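# Snack bars, April 2024

We keep a snack shelf at the Flelville office, and every so often the bars need sorting before the drawer under it stops closing. Caroline Mabula bought most of this lot. The rest came from Muthoni Owino, who had almost 23 bars left over from the hiking weekend.

The bars get split up by kind into clear containers, so people can find what they like without digging. Bars with nuts are kept apart from the others – Victor Ndung'u is allergic.

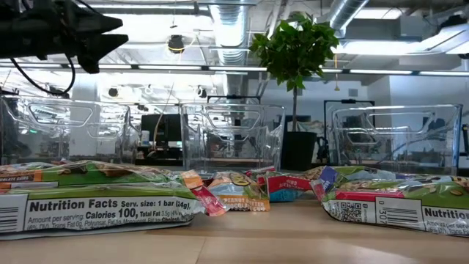 Green and white snack bar packages on the table. The label on the left one gives a serving as 1 bar (24g), 100 calories.

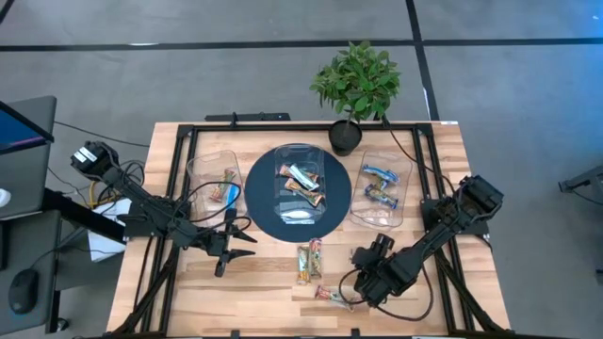 Clear plastic containers and wrapped bars. Three bars are in the middle container, and three more are on the wood in front of the mat.

Anything past its date goes in the bin by the sink. Please don't put empty wrappers back on the shelf. The next order is due in 6 weeks, and Sharon Mosoti is keeping the list. Add your name and the flavor you want. Chocolate ran out first last time, so she plans to get an extra box.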